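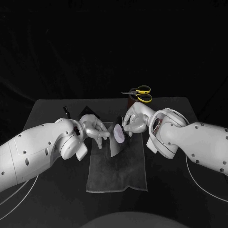
3.2 Materials and storage conditions

Packages were taken from a single production lot of 1000, sealed at the Treldale plant in February and shipped flat in cartons. Two grades of clear film were represented in the lot, referred to below as Laxdal and Drandari after the lines on which they were made. Both are heat-sealed along the top and bottom edges and differ mainly in the thickness of the inner sealing layer.

On arrival, each package was checked for open seals, punctures and creases that crossed a seal line. Packages with any of these defects were removed, leaving 951 for the aging study. No attempt was made to replace the rejected units from a later lot, as seal strength is known to vary with the condition of the heating bars. The two grades were rejected at similar rates and are treated as equally affected.

Storage took place in closed cabinets with controlled temperature and humidity. Packages were laid in single layers, with the bottom seal toward the door, so that none carried the weight of another. Cabinet position was assigned at random within each grade and was not changed during the study. Door openings were logged, and the humidity record was corrected for the recovery period after each one.

3.3 Seal strength and film clarity

Strips for peel testing were cut at right angles to the seal, one from the center and one near each corner. Corner strips were analyzed separately from center strips because the film tends to thin where the bars end. Strips that tore in the film before the seal opened were recorded as film failures and left out of the mean peel force, although they were kept in the count of intact seals.

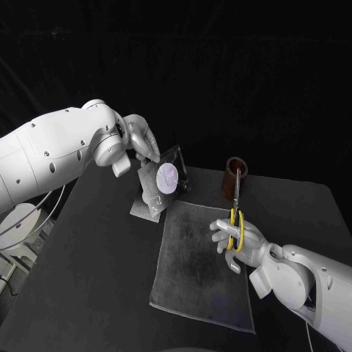 Figure 2. Clear plastic package with a round white disc, lifted by its top edge.

Clarity was measured on flat areas away from any seal or print. Folded areas scatter light in a way that depends on how the fold was made, and readings from them could not be repeated to within the error of the instrument. Readings were taken with the Ploma haze meter, using the same reference plate throughout, and the plate was cleaned before each session.

All peel curves were read by one operator (Poul Briem), who did not know the grade or storage time of the strip. Curves with more than one peak were assigned the value of the first, following the rule used for the unaged controls.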